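Suvmont open day recordings: cloth and basket

Version 10, 12/5/24. Maintained by Svetozár Baláž. Questions about the files go to Čestmír Procházka.

What this is

Recordings made at the Suvmont open day in the Pladgate hall. Visitors were shown how a person can teach a handling task by doing it with a pair of hand-held grippers, one in each hand. After the demonstration, anyone who wanted a turn could take one. The set holds 60 recordings. 49 are by visitors and 11 are by our own staff.

The task

One person stands at a small table with a plastic basket on it and moves pieces of cloth with the grippers. The hands stay on the grippers for the whole recording. Either gripper may be used, and swapping sides is allowed.

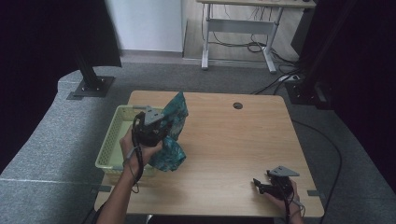 Cloth held in the left gripper, with the right gripper open.

Visitors were given a short talk by Čestmír Procházka and one practice turn, which was not kept. Most people squeezed too hard at first and then slowed down. We left slow recordings in. Dropped cloths are also left in, and are marked "drop" in the notes column.

Folders

jarno — recordings by staff
bednarik — recordings by visitors (the project is spelt Bednárik everywhere else, but the accent broke one of our scripts)
notes — one plain text table, one row per recording

Each recording has a view from the head and a view from each gripper. The views start together. They do not always stop together, so trim to the shortest one before use.

Gripper views

The fingers take up a good part of the picture in these views. They are plain black blocks on curved arms, and the table and basket show beyond them.

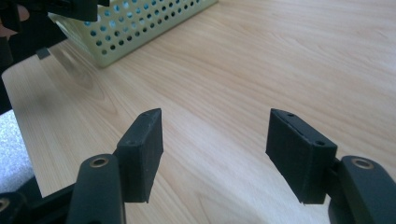

Can visitors ask for their recording to be taken out?
Write to Svetozár Baláž with the number on your visitor slip. The recording will be left out of the next version, and the row in the notes table will go with it.

Known problems

The notes for the first visitor group were typed up afterwards from paper. Two rows have no start time.
Left and right were swapped in the file names before version 10. If you have an older copy, delete it and fetch the set again — renaming by hand is not worth the trouble.
Sound was not kept.

Use

Free for teaching and research. Please name Suvmont and give the version number. Do not try to work out who the visitors are.

Next

A second open day is planned for June, with the same task. Those recordings will go in a folder of their own.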